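Primer rally como copiloto: ¿cómo llevo las notas sin perderme?

Crescencio Rosales

Hola a todos. Llevo años leyendo este foro sin escribir casi nada, pero en mayo me estreno de copiloto en el Rally de Prestham, con un amigo que corre en un coche de dos ruedas motrices, y tengo unas cuantas dudas. Son 89 kilómetros cronometrados en un solo día, con dos pasadas de reconocimiento por tramo. En los ensayos me pasa siempre lo mismo: empiezo bien, llega una zona de curvas muy seguidas, levanto la vista un segundo y cuando vuelvo al cuaderno ya no sé por dónde vamos. ¿Cuánta información metéis en cada línea? ¿Y cómo organizáis lo que va dentro del coche y lo que se queda en la asistencia? Gracias de antemano, y perdonad si esto ya se ha preguntado mil veces.

Baltazar Meléndez

¡Bienvenido, Crescencio, y enhorabuena por el estreno! Todos nos hemos perdido alguna vez, y quien te diga que no, es que lleva poco tiempo. Yo me perdí en mi segundo rally, en el tramo de Flarnis, y estuvimos casi 3 kilómetros a vista mientras yo pasaba hojas como un loco.

Lo que a mí me funcionó fue escribir menos. Seis líneas por página como mucho, letra grande, a lápiz blando, y una referencia clara al pie de cada hoja – un puente, un cruce, una casa – para poder reengancharme. En la primera pasada tu piloto dicta y tú escribes; en la segunda lees tú en voz alta y corregís lo que llegue tarde o sobre. El cuaderno, apoyado en el muslo, y el pulgar siguiendo la línea. La vista la levantas en las rectas largas, cuando ya has cantado lo siguiente.

Para la asistencia, una mesa plegable y una caja de cartón de toda la vida te resuelven la vida. En el coche solo van el cuaderno, el carné de control, dos lápices, el reloj y el agua. Lo demás, a la mesa.
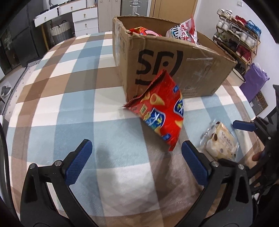
Mesa con mantel de cuadros y caja de cartón

Y come algo entre bucle y bucle aunque no tengas hambre, que leer con el estómago vacío marea muchísimo. Ya nos contarás qué tal, que aquí nos gusta saber cómo acaban estas historias.

barajas_tc

Si te pierdes dilo enseguida, que el piloto afloje y ya te encontrarás. Callarse es peor.

nuler42

A mí me ayudó ver las cámaras a bordo del año anterior con mis notas delante. Son más de 42 minutos de tramo si los pones todos, así que mejor por la noche y con calma. Ojo con los controles horarios, que entrar antes de tu minuto también penaliza. Lo de las seis líneas por página lo veo poco, yo meto ocho, pero cada uno tiene su letra.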